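**Yayra Laryea**
January 24, 2022

Everybody in my feed is suddenly in love with the sandwich basket. You know the one. Cute little round wicker thing on the counter, one sandwich in it, seven bucks. I have questions. Thread.

---

I ran the lunch counter at Grallon for 5 years, so this isn't coming from nowhere. We used plates. Dull white plates, and they went through the dishwasher 66 times a week and came out clean.

---

A basket does not go through the dishwasher. Or it does, once, and then you own a pile of sticks. So who is cleaning the weave? Have you ever tried to get a crumb out from between those strands? Mayo? I'd like to hear the cleaning routine before I hear the word "rustic" again.

---

"Put a paper liner in it." Great, now I'm paying for a basket and paper. Also half the places I go skip the liner.

---

Nana Issahaku (hi Nana) runs the counter at Ankrah and swears people buy more when the food sits in a basket. I asked how she knows. She said she can tell. OK.

---

Her other claim is that the bread stays nicer with air coming up from underneath. Maybe for a whole loaf. A cut wedge with tomato in it has its wet side open to the room. The basket isn't helping with that. Wrap it.

---

And now the Zakirine people are selling a "counter refresh" to small cafes. Baskets in 2 sizes and a sheet of tips on where to put them. I read the sheet. It says to place the basket "where the eye rests." On a lunch counter my eye rests on the price.

---

What I'd want to know from any cafe before it spends a dime on wicker: is your hot food hot? A food warmer with the switch on and the knob set right sells more lunch than any basket. I've been in places with lovely baskets and lukewarm rice.

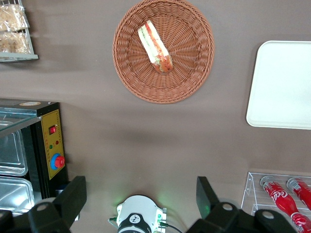
Same goes for bagged bread on a wire rack. Not pretty, no one is writing posts about it, but the bag does its job and you can wipe the rack down in a minute. I trust a rack.

---

I'll give the basket crowd this much: a tomato, lettuce and pink filling against brown wicker does look good. Better than on a white tray. I can see why people fall for it. I'd still take the tray, because I'm the one who'd be washing it.

---

Someone from Plarninbridge just replied that there are plastic baskets that look like wicker and can be washed. Fine. Then you've bought a plastic bowl with holes in it. How long before it goes sticky? Real question, I've never had one last.

---

If you've used the real ones in a busy place for more than 4 months, tell me what they looked like at the end. Photos please, and I mean the inside, down where the strands meet. Nana, you go first.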